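Support > Heating and hot water > Boilers > Closed tickets

Ticket: Provar combi loses pressure overnight, fault code 59
Status: Closed
Last updated: September
8 comments

Opened by Khrystyna Kuzmenko

Fault

The boiler in our flat drops pressure overnight and is locked out by morning. Display shows 59 and the red light stays on. If I top it up from the filling loop and press reset it fires normally, and the heating and hot water both work all day. By the next morning the gauge is back in the red and there is no hot water.

Boiler is a Provar combi, wall hung, in the kitchen cupboard. Room thermostat is a Flandeo, the wireless kind, on the hall wall. Radiators are in every room except the box room. The flat is on the first floor with a shop below.

Already tried by me:
- Changed the thermostat batteries. No difference.
- Bled the radiators in the bedroom and the hall. A bit of air came out of the hall one, none from the bedroom.
- Topped up to the middle of the green band each time.
- Looked under the radiators for drips. Could not find any.

The landlord's agent (Abeysekara Lettings) says it was serviced last winter. I do not have the paperwork.

Reply from Sulastri Govindasamy, support

Thanks for the detail. 59 on this model is the low water pressure lockout. The thermostat will not cause it, so leave that as it is for now.

The water is either leaving the system through a leak or being pushed out through the safety valve when the boiler heats up. Please check these in order and write down what you find.

1. Note the gauge reading with the boiler cold, before anyone runs hot water.
2. Put the heating on full. Read the gauge again after 15 minutes. Tell me both numbers.
3. Find the copper pipe that goes through the outside wall from the underside of the boiler. Tie a small plastic bag over the outside end and leave it overnight. Do not tape it, as the pipe must be able to discharge.
4. Check that both taps on the filling loop are fully closed.

Please do not take the case off the boiler. Anything behind the case has to be done by a registered engineer.

Reply from Khrystyna Kuzmenko

Cold reading was 1.2. After the heating had been on it was 2.9 and still going up, so I turned it off. Both filling loop taps are closed. The bag had water in it this morning, enough to fill an egg cup. Gauge was down to 0.3 and 59 was back.

Does this mean the boiler needs replacing? The agent has mentioned it.

Reply from Sulastri Govindasamy, support

No, not from those readings. A healthy system should rise by a few tenths when it heats. Yours is going up far too much, which points to the expansion vessel having lost its air charge. The pressure climbs, the safety valve lets water out, and when everything cools down there is not enough left.

An engineer can drain the boiler side, check the vessel and pump it back up. If water comes out of the air valve on the vessel the diaphragm has gone and it needs a new one. The safety valve often fails to seat properly after it has been lifting for a while, so ask for that to be checked on the same visit.

Until then, top up only to 1.0 and keep the flow temperature down. Do not keep refilling several times a day. If you need to refill that often, switch the boiler off at the spur and ring the agent.

Reply from Khrystyna Kuzmenko

Passed that on. The agent has booked Ikosberg Heating and will pay. I have moved everything out of the cupboard so they can get in. 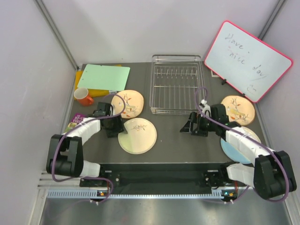
Engineer's visit

Copied from the job sheet:

- Vessel charge on arrival: nil. No water at the air valve, diaphragm sound.
- Vessel recharged to 0.8 bar with the boiler side drained.
- Safety valve passing. Replaced.
- 500 ml of inhibitor added on refill.
- System filled to 1.2 cold. 1.5 with heating at full temperature.
- Reset, no fault codes.

He also said the air in the hall radiator was probably from all the topping up.

Reply from Khrystyna Kuzmenko

Gauge was 1.2 this morning and it was 1.2 yesterday. The bag outside is dry. No code on the display. I have turned the flow temperature back up to where it was.

Reply from Sulastri Govindasamy, support

Good. Check the gauge once a week for the first month. A small drop is normal after a refill as the remaining air works its way out, and you can top it up once if it goes below 1.0. Keep the job sheet with the boiler manual, and ask for the vessel charge to be checked at each yearly service.

Closing this one. If 59 comes back, reply here and the ticket will reopen with the readings still attached.

Shares: 0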